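# The Gripper on the Dining Table

Chia-hao Yau built his first gripper to pick up socks. It did that badly, and he still keeps the broken fingers in a coffee can. The current one, which he calls Bulance, is version 8, and it has no robot attached to it. He holds it in his hand.

Yau works days at Numham, a small company that repairs commercial ovens. In the evening he works on the gripper, mostly at home and sometimes at Cludetti, a shared workshop where he pays for bench time by the month. The workshop has the printers and the good drill press. Home has the clutter, and clutter is what he wants the gripper to deal with.

The idea is simple enough. He carries the gripper through an ordinary chore with a camera mounted on it, and the recording is later used to train an arm to do the same chore. The arm is at the workshop, bolted to a bench. It doesn't need to be running while he records, so he can get through a lot of practice in one evening.

Most of that practice involves boxes. Yau puts household things into a cardboard box, takes them out again, and changes the order. Soft packages are harder than hard ones. A plastic bag folds when the fingers close on it, and small toys roll against the wall of the box where a wide finger can't get behind them.
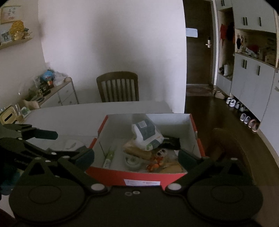

The fingers have taken up more of his time than any other part. Early sets were narrow, and they dug into packaging and twisted whatever they held. He went wider with version 5 and rounded the tips with version 6. Wide fingers are clumsy in corners, but they hold a bag without tearing it, and he decided he could live with that.

By October he had 1731 recordings on a drive labeled Yazdani, after the street where he used to live. He threw out 70 of them in one sitting. In some, his sleeve covered the lens. In others he had moved too fast, a habit he is still working on.

"You have to slow down to a speed that feels silly," he says. "I know where the thing is, so I just grab it. The arm can't learn much from that."

The bench arm now gets through simple box jobs on most tries, if the box is placed close to where it expects one. Tape is still a problem. A roll lying flat gives the fingers very little to close on, and the arm tends to push it along the bottom until it hits something. Yau has 2 new finger designs drawn up for this, one with a thin lip at the tip. He plans to print the lipped one first - it uses less plastic, and the workshop charges by weight.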